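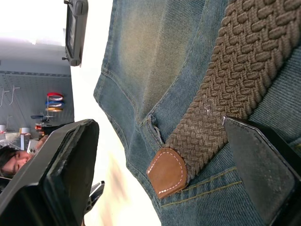

Braided belt, tan tip, on the light wash jeans

Clastmont Forums > Clothing care and repair > Belts and braces
Braided elastic belt: leave it in the jeans or take it out?

rekha_k
Posted 7.40 pm
I have three of these brown woven stretch belts, all the same type, leather tip at the end. I've got into the habit of leaving one threaded through the jeans I wear for work and hanging the lot up together. My sister says this ruins the belt and the loops. I've had the oldest since I started at the stockroom and it has gone a bit slack, but it has also had a lot of wear.

Two questions. Does leaving it in do any harm? And is there a way to get bits of fluff out of the braid without pulling the strands?

Bondarchuk
Posted 7.58 pm
Leave it in. The elastic only works when it's stretched, and it isn't stretched on a hanger. Mine live in the trousers until wash day.

For the fluff, sticky tape. Wrap it round your fingers sticky side out and dab. Don't drag it along.

dalia_abdelaziz
Posted 8.15 pm
I'd take it out. The belt will be fine, it's the loops I'd worry about. If you hang jeans by the belt, or with the belt and buckle swinging off one side, all the weight goes on one or two loops. Looking at your photo, the loop has already started to fray at the edges. That's where mine went on the last pair, and when it came away it took a bit of the waistband with it.

Bondarchuk
Posted 8.22 pm
That fraying could be from anything. People pull their jeans up by the loops every day of the week. Lots of washed denim is sold with worn edges as well.

dalia_abdelaziz
Posted 8.31 pm
It could, but I'd still put a few stitches in it now while there's something to stitch to. Ten minutes' work.

rekha_k
Posted 8.44 pm
They weren't sold like that, they were plain when I bought them. I do pull them up by the loops so that's probably my own doing. I hang them folded over the bar, so not by the belt.

What thread would I want? The stitching on these is that yellowy mustard colour and I only have black and white in the house.

despina.l
Posted 9.03 pm
Jeans thread, sometimes sold as topstitch thread. Any haberdasher will have it in a gold or mustard. If you can't match it exactly, go slightly darker. Use a denim needle, size 100 if you're doing it by machine, and turn the handwheel yourself over the thick part or you'll snap it.

By hand is easier for one loop. Small backstitches along the bottom of the loop, through all the layers, and oversew the frayed edge so it doesn't go any further. A thimble helps.

Nasow
Posted 9.20 pm
Going back to the belt. I did alterations for 15 years and what kills these is heat. People leave them in the jeans and forget, and the whole thing goes through the wash at 40 and then into the tumble dryer. The rubber in the elastic goes brittle and then you get little pale hairs poking out of the braid. If that's what your fluff is, tape won't help and you shouldn't pull them, as you'll draw the elastic out. If it's only lint it will lift straight off.

Bend the belt over your finger where the specks are. If they are fixed in the weave, that's the elastic. If they move about, lint.

rekha_k
Posted 9.36 pm
Just tried it. They move about and two came off on my finger, so lint. Thank you. I have put one through the wash by accident, but it was a cool wash and I dried it flat.

Bondarchuk
Posted 9.41 pm
So leaving it in is fine as long as you take it out before washing. As I said.

dalia_abdelaziz
Posted 9.50 pm
Except that she forgot once already. If it comes out every night it can't end up in the machine. I roll mine and keep them in a drawer, not tight.

Nasow
Posted 10.05 pm
Either will do. Don't hang them up by the buckle with anything heavy on the other end, and don't roll them tight. The leather tip will want a bit of neutral cream once or twice a year. Keep it off the braid, it leaves a dark patch that doesn't come out. Wipe the tip with a barely damp cloth first. If the white stitching on it has gone grey, a dry toothbrush is enough.

despina.l
Posted 10.12 pm
If the slack one is too long now, it can be shortened from the buckle end. Undo the fold, cut, seal the cut end with a row of tight zigzag before it unravels, and sew it back round the buckle bar. Leave the tip end alone.

rekha_k
Posted 10.30 pm
I'll have a go at that with the old one first. Going to get the thread tomorrow and do the loop. I'm going to keep the belt in during the week and take it out when the jeans go in the basket, which won't please my sister.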